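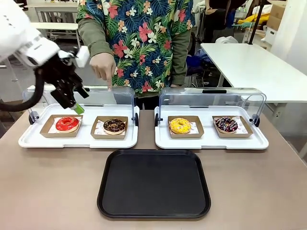 Pointing at the tray we wanted, with the arm over the red-glazed donut.

Home | Projects | Reports | Gallery | Contact

Donut counter trial: our report on the Kornurari service kit
Wednesday, February 3, 2021

So for our semester project Vlasta Matić and I got to review the Kornurari counter kit, and I'll say up front that I had a great time with it (and I've gone right off donuts). Kornurari rents the kit to small cafés that want an arm to serve from a display case. You get the arm software, the gripper settings and a setup guide, and you bring your own table and food. The student licence was $500 for the term, and our supervisor, Casimiro Valcárcel, got that through the department for us.

Our question was pretty simple. Could two students with one robotics course behind them get it serving a boxed donut onto a tray, using only what's in the guide? We named our setup Stan, mostly so we'd have something to yell at.

The guide is 118 pages and I read every one of them. The first half is good! Mounting, cable routing and the safety stop are all explained in plain words. Then you hit the chapter on teaching grasp points and it gets thick in a hurry. Vlasta ended up rewriting it as a one-page cheat sheet, which is in our appendix.

What I'd want any café owner to know is that you never ask the arm to pick up the donut itself. It goes for the paper box, by the edge. Glaze and gripper fingers are a terrible mix (ask me how I know), and the box gives you a nice straight wall to close on.
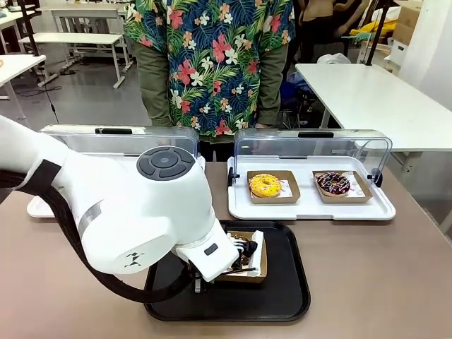 Gripper on the edge of the box, at the black serving tray.

The lids were our next headache. The kit expects an open-top display, and we'd set our hearts on the clear curved ones because they look like a proper bakery. We kept them flipped back for our runs and told the software to treat the raised cover as a wall. That worked okay, though the approach angle got a lot fussier, and I'd love a lid setting in the next version.

Choosing an order is the part I'd change first. The Merkesska add-on is meant to let a customer point at what they want, and I really like the idea, but the settings menu is buried and the defaults assume a much longer counter than ours. We spent most of an afternoon moving things closer together and re-teaching positions. 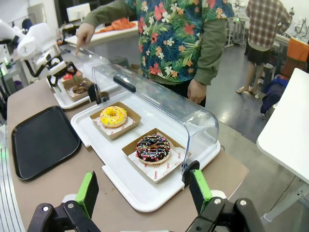 Once the spacing was sorted, the logs got much easier to read. We ended up with 2,564 lines of them for the whole term, and Vlasta wrote a little script called Flemon that pulls out the failed grasps and sorts them by box position. Boxes near the hinge side gave us the most grief. If you're setting up your own counter, leave a finger's width between boxes and don't push them hard up against the rim.

Would I recommend the kit? For a class, yes, easily. For a café I'd wait until the grasp chapter gets rewritten, or budget for a day of help from someone who's done it before. Support answered both of our emails, and the second reply fixed a calibration problem we'd been fighting all week.

We're hoping to keep the licence going until July so we can try muffins, which have a taller box and a much worse centre of gravity. Casimiro hasn't said no yet.

Questions about this report? Use the Contact page | © 2021 the project authors | Back to top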